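Vivard Ceramics Studio Puts Simulation First in Robot Buying Plan

Vivard, the tableware maker best known for its brightly colored mugs, has settled on how it will spend its first real automation budget, and the people on the packing floor are pretty excited about it! The company plans to buy one robot arm next year for moving finished mugs from the inspection table to the packing line, and it is running the whole job in simulation before signing a purchase order.

The plan was presented to staff in November by operations manager Cinzia Lombardi, who has been pushing for something like this for three years. Vivard ships up to 900 mugs on a busy day, and every one of them is picked up, turned over, checked and set down by hand. It's slow work and it's hard on the wrists.

"We've always bought machines the same way," Lombardi told the meeting. "Somebody sees one at a trade show, we fall in love, and then we find out the table is too short. This time we get to try out the table first, and I love that."

The simulation work is being handled by Heststead, a small engineering office that built a stripped-down digital version of the job with plain white tables and a white arm fitted with a black two-finger gripper. Staff have been invited to drop in over lunch and watch the runs on a big monitor in the break room. 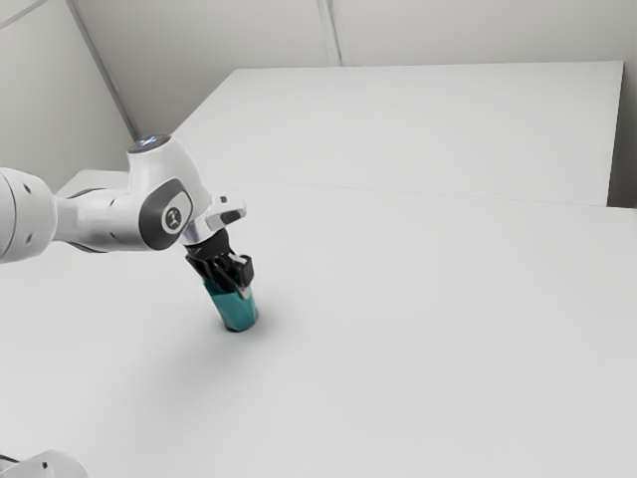

Lucrezia Grasso, the Heststead engineer leading the project, said the questions that matter for the budget are surprisingly down to earth. How far does the arm have to reach? Can one pair of fingers handle every shape in the catalog, or does the company need to pay for a second set? What happens to the plan if a mug shows up lying on its side? Each answer moves a line on the spreadsheet, and her team has been through 1,124 simulated runs so far (with plenty more queued up for the winter).

The reach question has already paid off. The first draft of the plan called for a longer arm on a floor rail, which would have meant moving the glaze shelves and pouring a new section of concrete. Moving the second table in closer on the computer took one afternoon, and the rail has now been dropped from the wish list. Lombardi said the savings will go toward a safety scanner and extra training hours, both of which had been squeezed in the earlier version.

Fingers are still an open item. Vivard makes 29 mug shapes, from smooth straight-sided ones to the faceted line that sells so well around the holidays, and the handles vary a lot. Grasso wants to test all of them before anybody picks a gripper. The budget has a placeholder for two sets of fingertips and a spare pair of pads, and the team will be glad to cross out whatever it doesn't need.
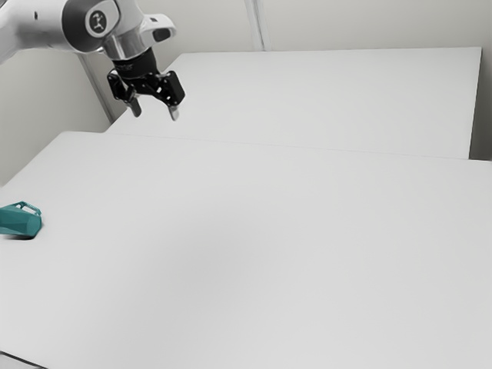 Two suppliers, Skavach and Jitpraphai, have been asked to quote on the arm, the gripper, installation and two years of service as separate lines, so the offers can be compared side by side. Quotes are due before the end of winter. Finance lead Ornella Dal Bello has asked for one more line that first-time buyers tend to forget, a reserve for downtime during the first months, and she got a round of applause for it.

Packers will have a say, too. Nives Fontana, who has worked the inspection table longer than anyone else at Vivard, is putting together a trial batch of 2,000 mugs for the acceptance test, including the awkward ones with oversized handles. No packing jobs are being cut under the plan, and two current employees will be trained to run the new station.

Staff who would like to be considered for the training spots can add their names to the sheet outside the break room. The next lunchtime viewing starts at 12:30 p.m.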